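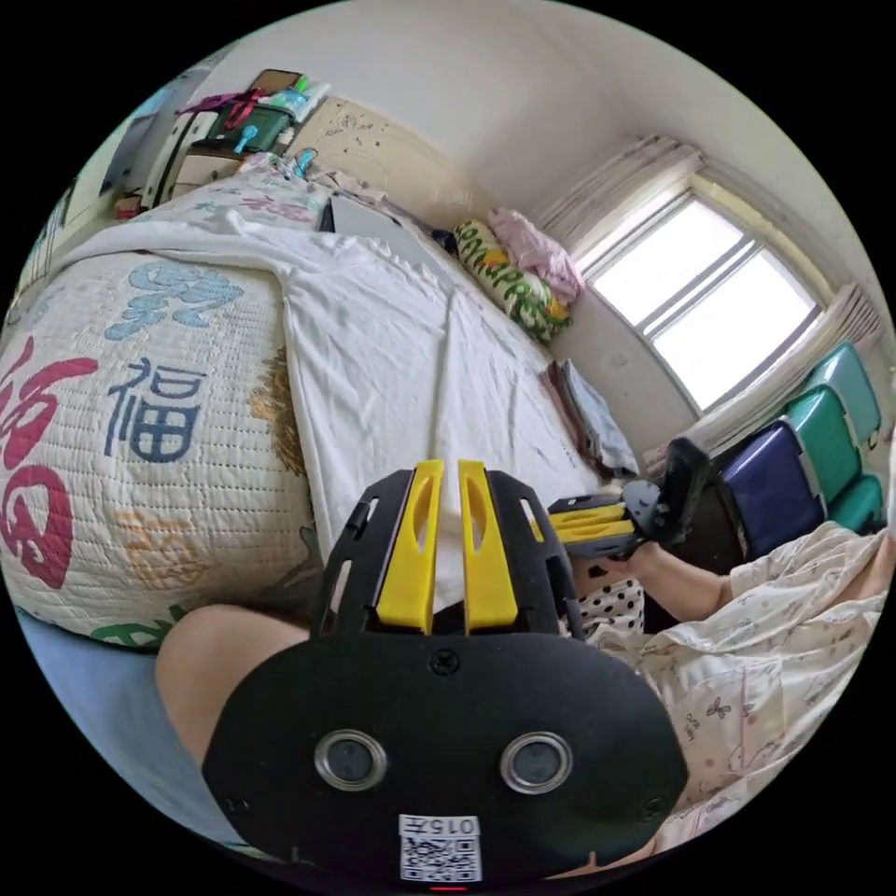

Opening. I went to the Setia open day in January expecting to come home with a talk about robots, and most of what I have is a talk about bedding. The invitation promised "home robots at work." Leave the slide up while people settle. Ask the room who they think is going to do the bed. They'll look at the yellow fingers first, everyone does, and then they'll follow them back to a forearm and a pajama top with butterflies on it. Two grippers, two people holding them, one rumpled white sheet. Let them look at the sheet for a bit before I go on.

What we were told. Veronica Iordache gave the welcome. She was clear and friendly, and she didn't oversell nearly as much as the invitation did. The idea is that people do chores holding the gripper, the gripper records what it sees and how it moves, and a robot arm learns from the recordings. Fine. I have no quarrel with the idea. My quarrel is with the word "demonstration," which was used all morning for two different things: a person showing the tool how a job is done, and a company showing visitors that a product works. Say this slowly. If the audience takes home one point, I'd like it to be this one.

(Skip the history of teaching by hand unless Lajos asks. He'll ask.)

The numbers on the handout. Up to 90 recordings a day from one pair of hands. I asked what counts as a recording. Picking up a pillow and putting it down again counts. So does a go at the sheet that gets abandoned halfway, although those are marked and may be dropped later. Nobody could tell me how many are dropped. I wasn't being difficult, it's the first thing you'd ask a farmer about eggs.

The arm itself. We got to see it after coffee, in the next building, on a table that came up to my ribs. It folded hand towels. The towels were all the same size and were put in the same corner of the table each time by Rosaire Després, who was patient about my questions and did not pretend the corner was an accident. 16 towels while we watched. Of those I'd have put maybe a dozen in my own closet. The rest were folded in the sense that they were no longer flat.

Pause here. Don't do the towel impression. It went badly in rehearsal.

The gap. Go back to the first slide if the clicker behaves. Look at what's on that bed besides the sheet: a quilted blanket with big characters on it, a thin white cord running across, pillows that don't match. Any of you could deal with it half asleep. You'd move the cord without noticing you'd moved it. On the table next door there were towels and a corner. I asked Veronica when the arm would be tried on a made-up bed in a real room and she said "when we have enough." Enough what? Hours, she said. I asked how many hours they had. 126. I asked how many would be enough and she laughed, fairly enough.

What I liked, to be fair to them. The hand tools are simple. I was allowed to try one, and within a few minutes I could pick up a sock, drop it, and pick it up where I meant to. My wrist was tired sooner than I expected, and I'd want to know how people get on by the end of a shift. Ljubica Hodžić runs the recording side and she had a decent answer about breaks. She didn't have one about pay, and referred me to the handout, where it isn't mentioned.

Also good: they left the failed runs on the wall screen in the hallway. At the Uvau visit last year every clip had been cut so tight you never saw a hand let go of anything.

Questions I'd take with you to any of these days. Put them up as text, big type.

Who is holding it?
Who set the table, and would it still work if I set it?
May I see the tries you threw out?
What happens with something the size of a blanket?
Is this playing at normal speed?

On the last one: the clip in the lobby was sped up, and the label saying so was in very small print. Vlasta Krasniqi spotted it, I didn't. Give her the credit, she'll be in the second row.

If there's time. Someone will say I'm being hard on young people with a new idea. My reply is that there were 80 visitors at Forcombe that morning, and on the bus back I heard two of them discussing which month they could buy one. Setia never said there was one to buy. It also didn't say there wasn't, and the tote bag had a cartoon robot tucking in a child.

Hand over to Lajos for the Georgiou slides. Remind him about the microphone.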